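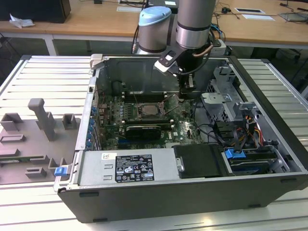

**Figure 3.** Desktop tower with the side panel removed and the processor socket open.

### 3.2 Does repair extend working life?

The claim that repaired office computers last "almost as long as new" is repeated so often that few authors now cite a source for it. Where a source is given, it usually leads back to Motaung's survey of workplaces in Zusenbridge, which asked managers how long they expected their repaired machines to last. Expectation is a poor stand-in for service life, and the survey made no attempt to follow the machines afterwards.

We are also doubtful about the way "repair" is defined. The Moodley returns count a memory upgrade, a new power supply and a cleaned fan as the same event. A tower opened as far as the one in Figure 3 has had a very different sort of attention from one that was dusted and sent back upstairs. Lumping the two together flatters the average, as the lighter jobs are mostly done on machines with little wrong with them.

Of the 65 workplaces that answered our own questionnaire, only six kept records that would let an outsider check a machine's age at disposal. Two of those had changed their numbering system part of the way through. Engelbrecht treats such gaps as random noise. We see no grounds for this: offices that keep poor records may well keep poor equipment too.

None of this shows that repair is a waste of money. It does mean that the savings quoted in the Skerkosico report rest on a lifetime figure that has yet to be measured, and we leave them out of Table 2.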